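Cletard is a collection of public school board meeting minutes, cleaned up and tagged so you can search them by topic. Last updated 3/25/19. 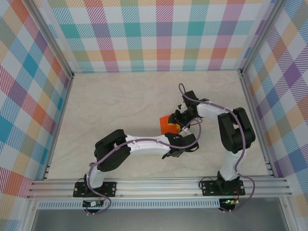
*Two arms on an aluminum rail, plaid walls on three sides.*

# Cletard: who asked to use the building?

School boards vote all the time on who gets to use a gym, a cafeteria or an empty classroom after the last bell. Chess clubs, Bible studies, scout troops, humanist groups, political meetings — it's all in the minutes, and the minutes are wonderful reading once you can find the right page! This repo pulls those requests out and puts them in one table.

## What's inside

- 303 facility-use requests, one row each
- more than 60 districts, most of them small
- the full text of each agenda item as a plain `.txt` file
- the written policy the board cited, when it cited one

## Files

```
data/requests.csv
data/policies.csv
text/<district>/<request_id>.txt
scripts/check_rows.py
```

## Columns in requests.csv

| column | meaning |
|---|---|
| `request_id` | stable, never reused |
| `district` | short name, lowercase |
| `group_type` | religious, civic, sport, arts, other |
| `outcome` | approved, denied, tabled, withdrawn |
| `vote_for`, `vote_against` | blank for voice votes |
| `public_comment` | yes, no, unclear |
| `policy_id` | joins to policies.csv |

A blank vote is really blank. Please don't fill it with zeros (I did this once and every chart went strange).

## How the rows were made

The minutes were downloaded as PDFs and run through Zomance, our little text extractor. Then every row was read and tagged by hand. A second reader tagged 100 of them again without seeing the first set of tags. Most of the disagreements were over `group_type`, where a church basketball league could fairly go two ways. Those rows now have a note in `notes`.

## Known problems

- Skatton posts summaries in place of full minutes, so its comments are thin.
- Xie changed its policy in November and a few requests straddle the change. Check `policy_id` before comparing them.
- 30 scans were too faint to read and are left out.
- "Tabled" sometimes means a quiet no. The table records the word the board used.

## Please don't

Use this to rank districts as friendly or hostile to any faith, or to no faith. The sample is whatever was online, and many requests get settled by the front office without ever reaching a board.

## Getting started

```
python scripts/check_rows.py data/requests.csv
```

It prints any row with a missing text file. New districts are very welcome — open an issue with a link to the minutes and I'll happily dig in.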